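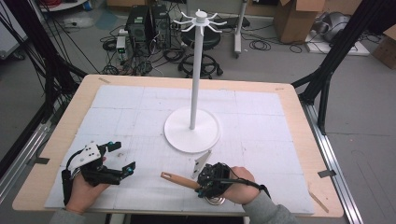 Kitchen walk-through checklist, Ellis Street hall

Mabli Parry here. I do this one on a Monday before the playgroup gets in, and I've typed my comments under each item so whoever has the clipboard next can see what I was grumbling about.

1. Exits and walkways
Back door opens all the way, mat lies flat. The mat had curled up at one corner so I've flipped it over, and if it curls again it's going in the bin. OK for now.

2. Fire blanket and extinguisher
Both on their hooks by the door, tag in date until December. Please don't hang tea towels over the blanket! I know it's a handy hook, but you can't grab what you can't see.

3. Stove
Knobs all click off properly. The front left burner is slow to light and I don't love it. I've logged it with Stemenier as job 1072 and put a sticky note on the knob. Leave that burner alone until they've been.

4. Hot water
Too hot at the hand basin, easily hot enough to hurt a little one. The Ondham unit has a dial behind the panel but it's locked, and the key's in the office drawer. NOT OK, needs turning down before playgroup.

5. Mugs, pots and anything with a handle
Give every handle a wiggle. Chipped mugs go out, no matter whose favourite they are. Anything tall that holds mugs should stand flat and well back from the counter edge, and load it evenly or it'll go over the first time someone grabs one in a hurry. Wooden handles get a look for splits, and for going grey and furry from the dishwasher (hand wash only, folks). 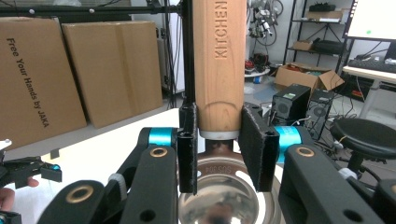 Do wooden handles need oiling every time we do this check?
Only when they look dry or feel rough. A wipe of food-safe mineral oil, left overnight and buffed off in the morning, is plenty.

6. Fridge
Reading 8 degrees when I opened up, which is too warm. Somebody had shoved a tray against the vent at the back. I've moved it and I'll check again at lunch. If it's still over 5 we chuck the milk and ring Skandham, extension 563.

7. Power cords
Kettle cord fine. Toaster cord has a nick near the plug, so I've cut the plug off and put the whole thing out for e-waste. We need a new toaster, hint hint.

8. First aid box
Low on burn gel and the blue bandages. Everything else is there, including the tweezers, which had wandered off last time.

Still open: burner, hot water, fridge recheck, burn gel.

We use cookies to remember your preferences and see which pages get read. Accept all | Manage settings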